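4.2 The counter as a place where things wait

Most of the people who kept a diary for us told us, sooner or later, that their counter was the part of the kitchen they felt worst about. We came to be rather fond of these counters. Across 43 households the diaries gave us 3000 entries, and a good share of them concern objects that have a proper home somewhere else and are simply waiting to be taken there. The kitchen in Figure 3 has a good deal in common with the ones our diarists wrote about - breakfast things along the back wall, the toaster oven with a dish towel folded on top, and a wooden tray in the middle of it all.

Figure 3. Kitchen counter with toaster oven, pop-up toaster, tray, and a back row of mugs, jars and containers.

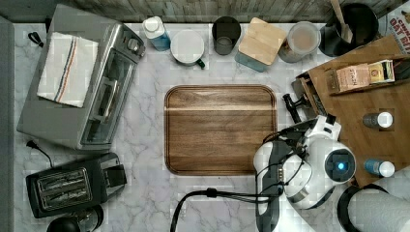 4.3 Drawers, snacks and stray hardware

Drawers and compartments were harder to study, partly because people like to tidy them before anyone comes to look. Following Urbańczyk, we had expected food and hardware to be kept well apart, and in the written inventories they usually were. In daily life the line was a good deal softer. A bag of potato chips may lie in a wooden compartment while a dark bronze bar with its round mounting plate rests on the wood right beside it.

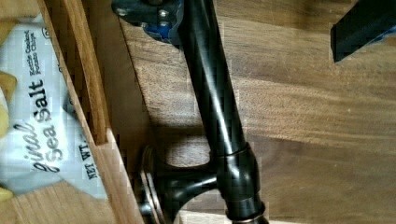 Such neighbors came up in 102 of the entries, and the diarists were seldom bothered by them. A towel bar or a spare hook was put down near the snacks until someone found the right screws, and by March it had become part of the kitchen. We coded these items as "parked", a word we borrowed from one of the Clova households and have grown attached to.

The small countertop organizer deserves a word of its own. With a drawer below and a flat top above, it gives a family two kinds of storage in one piece of furniture, and the top nearly always fills first. Cups, little boxes and the odd packet gather there, close to the cutting board and easy to reach.
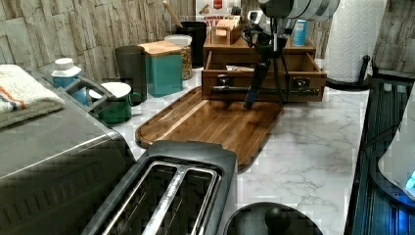
Ritu Rastogi, reading an early draft of this section, objected that a full top need not mean a badly used drawer, and that many cooks leave the drawer half empty on purpose so that it will open and close with one hand. We think she is right, and have recoded the Kundach households with that in mind.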